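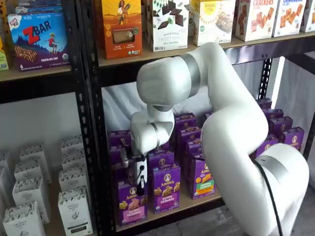
Braço robótico branco diante de uma estante preta com snacks embalados.

Flelach: relatório de progresso para o fundo Wumex, segundo período

Olá a todos aí na Wumex,

Cá vai o segundo relatório, desta vez dentro do prazo (o primeiro chegou com uma semana de atraso e eu ainda não me perdoei). Vou seguir a ordem do formulário que me mandaram, mas com desvios, porque há coisas que não cabem em nenhuma das caixinhas e que acho que vocês vão querer saber.

Ponto de situação geral

O Flelach já se joga do princípio ao fim do segundo capítulo. Quando assinámos o contrato tínhamos um protótipo com uma sala, uma escada e um barco que atravessava paredes. Agora há um porto inteiro, o bairro alto, os esgotos e a primeira versão do farol, tudo ligado sem ecrãs de carregamento pelo meio. O barco ainda atravessa uma parede, mas é só uma e sei qual é.

Para quem entrou no processo depois da candidatura: é um jogo de aventura e exploração em 2D, visto de lado, em que controlamos uma carteira que distribui correspondência em Varnonstead, uma cidade construída em socalcos sobre um estuário. Cada carta entregue muda qualquer coisa na cidade. Abre-se uma porta, alguém deixa de falar com o vizinho, uma ponte passa a estar vigiada. Não há combate, há muito salto e há um sistema de marés que foi a minha grande teimosia e que me ocupou quase metade deste período.

As marés

Prometi no plano que as marés iam funcionar em tempo real e funcionam! A água sobe e desce ao longo de um ciclo, e os caminhos da parte baixa de Varnonstead mudam com ela. Na maré cheia vai-se de barco pelas ruas de baixo, na maré vazia anda-se a pé pelo lodo e aparecem as entradas dos esgotos.

A primeira versão era bonita e insuportável. Quem perdia a maré ficava à espera, a olhar para a personagem, e nos testes vi gente a pegar no telemóvel. Experimentei encurtar o ciclo, mas aí a água parecia uma banheira a encher. A solução que ficou foi pôr bancos espalhados pela cidade onde a carteira se senta e o tempo avança depressa, com a luz a mudar e os barcos a passar. Custou uma tarde a programar e três semanas a admitir que era preciso. Os bancos acabaram por dar jeito para outra coisa, porque é lá que ela lê o endereço das cartas com calma e o jogador revê as pistas. Isso deixou-me apagar o menu do diário, que ninguém abria.

Falta resolver o que acontece às personagens secundárias quando a água sobe. Neste momento algumas continuam a passear no fundo, muito serenas. Está na lista para o próximo período.

O editor de níveis

Tinha inscrito no orçamento uma verba para a nossa ferramenta interna, a Mahlangu, que é o editor onde monto a cidade, as rotinas dos habitantes e os diálogos. Está pronta na parte que interessa. Consigo desenhar uma rua, largar lá uma personagem, escrever-lhe as falas e testar sem fechar nada. Antes disto cada alteração obrigava a recompilar o projeto e eu aproveitava para ir fazer chá, pelo que o consumo de chá também baixou.

O que ainda me chateia na Mahlangu é o desfazer. Funciona para as peças do cenário e não funciona para os diálogos, e já perdi uma conversa inteira entre o faroleiro e a irmã por causa disso. Reescrevi-a de memória e ficou mais curta. Ponham isto na coluna dos riscos, se faz favor: enquanto não arranjar o desfazer, faço cópias à mão ao fim de cada manhã, e há manhãs em que me esqueço.

Texto e tradução

O guião dos dois primeiros capítulos está fechado, com 358 falas revistas e numeradas. Fechado quer dizer que só mexo se houver erro ou se um teste mostrar que as pessoas não percebem para onde ir. O português é a língua de origem e a tradução inglesa já está encomendada. Mandei ao tradutor um glossário com os nomes das ruas e as alcunhas, porque metade das piadas do jogo são moradas mal escritas e isso é um pesadelo de traduzir (pedi desculpa logo no primeiro email).

Uma nota sobre o capítulo três: tinha planeado escrevê-lo neste período e não escrevi. Tenho a estrutura, sei onde acaba, tenho as cartas todas definidas, mas as conversas estão em tópicos. Troquei esse tempo pelas marés e voltaria a trocar. Conto ter a primeira versão completa até junho.

Som e música

A música do porto está feita e estou muito contente com ela. Tem acordeão, tem um piano meio desafinado e muda de camada consoante a altura da água. Quando a maré enche, as notas graves vão desaparecendo e fica só a melodia por cima. Nos esgotos ainda está a tocar uma faixa provisória que gravei eu, com uma panela e um gravador, e peço que não a julguem se ouvirem a versão que segue em anexo.

Os passos é que deram luta. Há pedra, madeira, lodo, telha e água rasa, e o jogo trocava os sons sempre que a personagem ficava entre duas superfícies. Parecia que andava com um sapato de cada. Está corrigido em todo o lado menos nas escadas do farol.

Testes com jogadores

Fizemos uma ronda de testes com a versão do primeiro capítulo. O que aprendi, sem ordem especial:

O salto estava demasiado pesado. Toda a gente disse o mesmo com palavras diferentes, e eu já jogo isto há tanto tempo que deixara de reparar. Dei uma margem extra à beira das plataformas e aumentei o controlo no ar.

Quase toda a gente tenta abrir as cartas. Não se podem abrir! É um princípio da história e vou mantê-lo, mas agora a carteira reage quando se insiste, e essa reação arrancou as melhores gargalhadas da segunda sessão.

O mapa confundia. Varnonstead é uma cidade em altura e eu tinha feito o mapa visto de cima, o que ajudava imenso a não perceber nada. Refiz tudo em corte, como uma casa de bonecas, e as perguntas sobre o caminho para o bairro alto acabaram.

As letras pequenas continuam pequenas. Há duas opções de tamanho no menu e preciso de uma terceira, sobretudo para consola portátil. Já comecei, mas obriga a redesenhar as caixas de diálogo e ainda transbordam em sítios parvos.

Dinheiro

A folha de contas vai em separado, com os comprovativos, por isso aqui deixo só o que mudou em relação ao previsto. A música custou 3000 euros, tal como estava no orçamento. A tradução inglesa estava prevista em 4000 euros e esse valor mantém-se, com metade paga na encomenda e o resto na entrega. O desvio está no equipamento: gastei 900 euros num computador em segunda mão para testar o jogo em máquinas mais fracas, despesa que não estava na candidatura. Tirei-os da rubrica de deslocações, que ficou quase intacta porque acabei por não ir à feira da primavera. Se preferirem que isto passe por um pedido formal de alteração, digam-me e eu preencho o papel.

Já agora, o tal computador pagou-se na primeira semana. O farol corria lindamente na minha máquina e aos soluços naquela, por culpa do nevoeiro, que eu estava a desenhar várias vezes por cima de si próprio sem dar por isso. Agora corre fluido nas duas e o nevoeiro está igualzinho.

O que correu mal

Além do barco, do desfazer e do capítulo três, há a versão para consola. O kit de desenvolvimento chegou tarde e só consegui pôr o jogo a arrancar lá no fim do período. Arranca, mostra o menu, deixa começar uma partida e perde a gravação quando se sai. Não sei ainda porquê. Reservei as primeiras duas semanas do próximo período só para isto e, se não chegar, prefiro avisar-vos cedo e lançar primeiro em computador.

Também subestimei o trabalho de divulgação. A página do jogo está publicada, com um vídeo curto e imagens do porto, mas fica semanas sem uma novidade. Quando estou a programar esqueço-me de que existe. Gostava de falar convosco sobre isto, até porque sei que têm outros projetos apoiados que passaram pelo mesmo e me poderiam dizer o que resultou.

Próximo período

Escrever e montar o capítulo três. Arranjar as gravações na consola. Tirar os habitantes de debaixo de água. Substituir a faixa da panela. Integrar a tradução inglesa e fazer uma ronda de testes com gente que nunca tenha visto o jogo em português. Acabar a terceira opção de tamanho de letra.

A versão jogável que acompanha este relatório começa no cais, logo a seguir à introdução. Se ficarem presos na zona dos armazéns, sentem-se no banco ao lado da fonte e deixem a água descer. E não saltem para dentro do barco azul enquanto ele estiver encostado ao muro, que é essa a parede.

Fico à espera dos vossos comentários e da data para a chamada. De manhã dá-me mais jeito, mas adapto-me.

Um abraço e obrigado pela paciência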